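The Nellcombe rink opened its doors on Sunday, and nearly 210 people came through before the junior game at 45 minutes past noon. The building seats 1,983, with two dressing rooms on the north side and a skate shop by the main stairs.
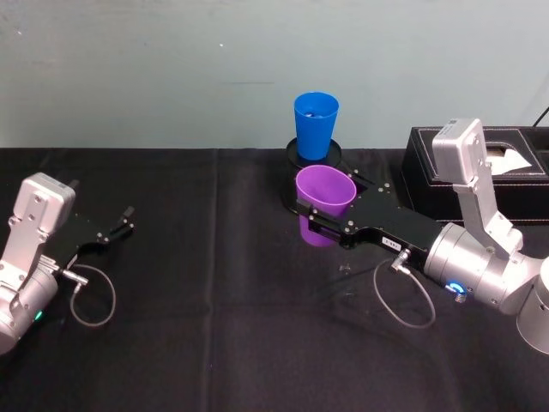 Two cups, one held in the air, and a tissue box.

Tours started at the Bronavel end. The ice resurfacer was parked with its side panel off, and kids got to sit in the seat. The line was long — bring a snack next time.
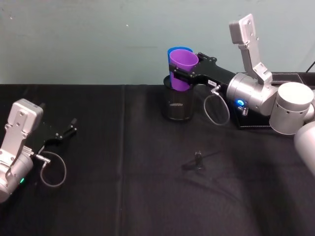 Upstairs and the press level

The press level is narrow and has a good view of both blue lines. Season tickets start at $205, parking not included. 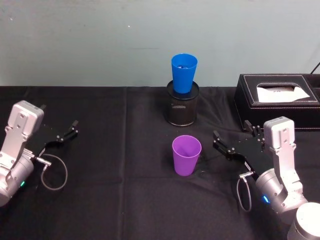
2 min read

Retis sharpened skates for free until the puck dropped. The Stankevičius stand sold soup and rye bread, and ran out of soup by the first intermission. 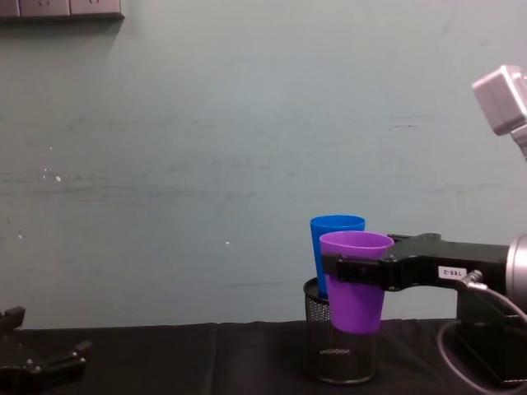 Mesh holder on the table, by the wall.

The home side lost 4-3 in overtime. The next open day is in June.

Recent
Junior schedule changes
Rink parking map
Used gear swap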